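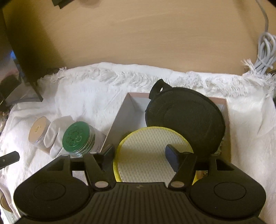

Chapter 3
Groundwater: the store under our feet

When people in a dry district talk about water, they usually talk about the river, because the river can be seen. The larger part of the fresh water that we can use is below the ground, in the small spaces between grains of sand and in the cracks of rock. This chapter is about that water: how it arrives there, how it moves, and how it is shared between neighbours.

We begin with the town of Eltholm. Until a generation ago, each farm in the Nava valley had its own shallow bore, and few of them were metered. The level in the old town well was measured every October with a weighted tape. In dry years it fell, in wet years it came back, and the farmers had the impression that it would always be so. Then the orchards at Gornau were enlarged and deeper bores were drilled for them. The October level began to fall in the wet years also.

Halyna Panasiuk, who farmed beside the town well, kept the readings in a notebook. "The grass was green and the creek had colour in it," she told a public meeting on Jul 13, 2019, "but my pump was sucking air." Her neighbours at first suspected the pump. The hydrologist Yu-na Ham compared the notebook with the rainfall record and came to another explanation. Rain that falls on the hills needs 50 years to reach the deep layer under Gornau, while a pump can lift it in an afternoon.

Students should keep this difference of speed in mind when they read Section 3.2, where we define recharge and yield. An aquifer can be very large and still be overdrawn. Its volume tells us how long the mistake may continue before it is noticed - it does not tell us how much may be taken each year.

Before you continue, revise the water cycle from Chapter 2, in particular infiltration and evaporation. You will also need the unit megalitre (one million litres).

Key terms in this chapter: aquifer, water table, recharge, drawdown, permeability, bore licence.

3.1 Where the rain goes

Not all rain that enters the soil becomes groundwater. Plants take the first share through their roots, and in summer they may take all of it.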